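Fillo Foot and Heel Balm - Common Questions

How much should I use?
A pea-sized amount per foot. The balm contains 15 percent urea, so more product does not mean faster results.

How do I apply it?
Wash and dry the feet, rub the balm into the heels and soles, and leave it for 5 minutes before putting on socks. Wipe any excess off with a plain cloth. 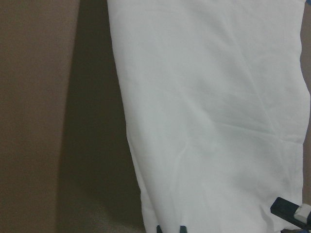 Plain white cloth, lightly creased.

Will it stain fabric?
The balm has no dye. The oil phase can leave a mark on cotton - wash at the warmest setting the care label allows.

Can I use it on cracked skin?
Dry, rough skin, yes. Do not apply to open or bleeding cracks. Urea stings on broken skin.

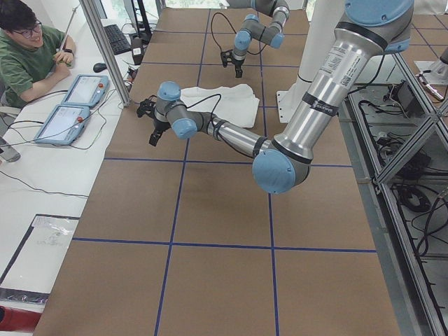 Is there a scent-free version?
Yes. Fillo Ruten has the same base without the citrus oil. It comes in the 192 g jar only.

How long does a jar keep?
Use within 4 months of opening. Store with the lid closed, away from direct sun.

Who do I contact about a skin reaction?
Stop use and write to Golnar Bahrami, product safety, with the batch code from the base of the jar.

Last updated October 3, 2025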